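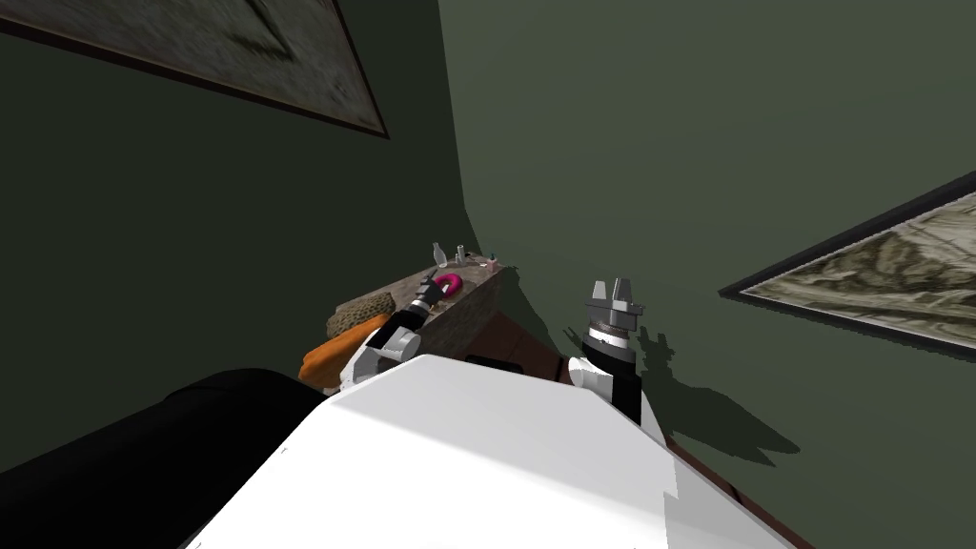

Sharing a Break Room Kitchen With Two Black-and-White Arms

Tips from the Collmont office, revised 14 October 2024

1. Clear the back of the counter before you leave.

At the moment the lineup along the wall is a clear glass bottle, a shorter gray one beside it, and something small and pale that might be a cap. Someone is saving each of these. When people tidied the kitchen, that someone could be asked. The robot does not ask. It sorts what it finds into "keep" and "tray," and the tray gets emptied at six. If you want your bottle, put it in the cupboard with tape on it.

2. One thing, one spot.

The arm does best with an object that has a bit of counter to itself, like the pink ring in the simulator view at the top of this page. It does worst with a heap. A mug inside a bowl on top of a plate used to be called "stacking the dishes" and was considered good manners. Now it's called "a multi-object event" and we get an email.

3. Don't put orange things up against tan things.

We run every new counter layout in the simulator first, and the long orange item crowded up to the tan loaf-looking one has been argued over in Collmont since March. Half the office says squash, half says cushion. If a room full of adults can't settle it, give the gripper a few inches of space between your produce and your baked goods.

4. Crumbs are still yours.

The package we bought from Stistden covers picking up, moving and putting down. Wiping is a separate package. We did not buy the separate package. The sponge is where it always was.

5. When an arm is pointing at the ceiling, it's parked. Go around it anyway.

New hires tend to wait politely for it to finish its question. It has no question. Walk behind the torso, on the side away from the counter, and keep lanyards tucked in. If you need the counter and one arm is over it, press the pause button by the door and count to 3 before you reach in.

6. Learn the pause button before you learn anything else.

One press pauses. Holding it down calls Boström, our service contractor, and they will come, and they will bill us for having come. So far this year that has happened on 14 occasions. On most of those somebody was leaning on the wall.

7. Watch your shadows.

With the lamp on the cabinet side, the upright arm throws a long shadow down the green wall, fingers and all, and anyone coming in with a full coffee at 7 a.m. will see the shadow first. We've lost a good deal of coffee this way. The ceiling light is softer, so use that one before eight.

8. Label leftovers with words a machine can match.

"DO NOT TOUCH" is not in its vocabulary. "KEEP" is. So is the date, if you print it. "Mine!!" got a lasagna thrown out in the Trerero building, and the feelings over there have not healed.

9. If your job used to include the kitchen, read this one.

The morning kitchen round was part of the front desk's day for years. The round is gone and the hours stayed, which was agreed in writing, and it's worth keeping your copy. What filled the time is mostly looking after the robot: setting out the tray, checking the log, explaining to visitors that no, it doesn't make the coffee. The log had 1,981 pickups in its first season and 581 of them are marked "review." Reviewing means a person looks at a blurry still and types "spoon." Put this on your time sheet as robot work. It pays the higher rate, and several people went weeks typing "spoon" for free.

10. Keep one drawer off limits.

Ours is the second one down. It has the good scissors, the takeout menus, the birthday candles and a bread knife with a bent tip. The robot has never been taught that the drawer opens, and the desk staff would like it to stay that way. Please don't demonstrate it for visitors.

11. Friday shutdown.

Empty the tray, switch the lamp off, press pause once (once), and hang the green card on the door handle. Take home anything with a pulse or a smell. On Monday whoever is in first flips the card over and checks the tray before making toast.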